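Urka bench: planning and budget gallery

Urka is a small refurbishing business. We take in office and workstation computers, replace or move the parts that are worth replacing, and send them out again. Last year we started planning an automated bench for the fiddly part of the job, the processors and memory. Arnar Dalsgaard looked after the technical side and I looked after the money. The page is mostly for the two other branches, who have asked what they would need to buy and in what order.

The largest item on any quote will be the arm, and it is easy to spend too long on it. We had quotes from Gedider and Senitz, and for our sort of work the two arms were close enough that delivery time and service terms decided it. A processor weighs very little, so payload is hardly a question. Repeatability is. So is reach, as a tower lying on its side takes up a good deal of the table and the arm has to come down into it from above without fouling the drive cage.

The gripper should have its own line in the budget. Ours was first included under "accessories", along with the bolts, and we ran over because of it. Allow for spare fingers as well. Whoever supplies it, ask for the outside dimensions with the fingers open and closed, then go and measure the gap between the memory slots on the machines you handle most.

Cameras come next. We planned for a close view at the wrist and a wider one fixed to the side of the table. If you can only afford one to begin with, Arnar would buy the wrist camera. I would buy the fixed one, because it shows the whole case and what is standing next to it. We have not settled this.
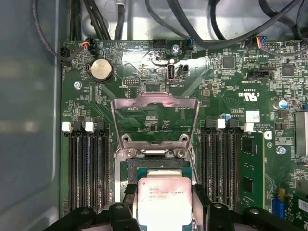
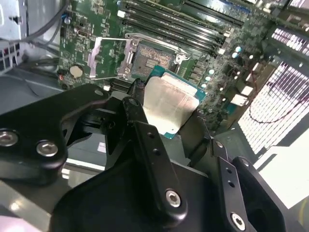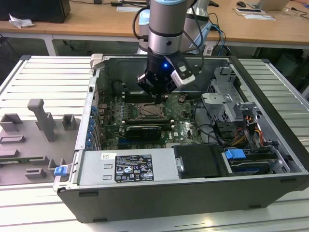 Processor work on an open desktop computer: the first two are close views with the chip in the gripper, the third shows the whole case on the grooved table.

Some notes to go with them.

Clearance. The first picture is the one to show a supplier. The fingers need room on both sides of the processor, and there are memory slots to the left and right of the socket. Cables hang over the top of the board too. Put an allowance in your cycle time for tidying cables by hand before the case goes under the arm.

Socket pins. In the second picture the load plate is open and the contacts are bare. A board with bent pins is scrap as far as we are concerned, and you should budget for losing a few while you are setting up. We put aside money for 40 scrap boards from the returns shelf to practise on, and I would do the same again. Do not practise on stock.

Fixtures. The grey plate to the left of the computer in the third picture is 3D-printed, with slotted holder blocks. Printed fixtures are cheap in material and expensive in hours. Ask whoever draws them to keep the files in the shared folder under the machine model, and cost their time properly. We did not, and the hours went on the general workshop account where they were no use to anyone.

Table. Buy the grooved aluminium type. It costs more than a plain bench top, but you can bolt things down and move them again when a different case comes in. Check the height against the desk you mean to put behind it.

Light. Bare metal inside a case throws reflections, and both close views have some. A diffused lamp is a small purchase. Add it at the start so that it goes through on the same order.

Training. Vídalín run a course for operators, and we sent 2 people. Count their wages for the days away as part of the cost of the bench.

On volume: our branch handles 426 desktop machines in a normal quarter, and we sorted them by case layout before asking for any quotes. Nearly 84 of those were a type we could lay flat with the side panel off and nothing else removed. That was the group we planned the bench around. The rest stay with the technicians for now. If your own figure comes out much lower than ours, I would hold off on the arm and spend the money on a second manual bench.

Order we would buy in, if starting again: table, fixed lighting, arm and gripper together, cameras, then fixtures once you have a case on the table to measure from. Leave the spare fingers until you know which ones wear.

The quote comparison sheet is with Arnar, who can send a copy with the prices left in to anyone at the branches. Requests for the next budget round need to be with me by the end of October.

Steinar Thygesen
Purchasing, Urka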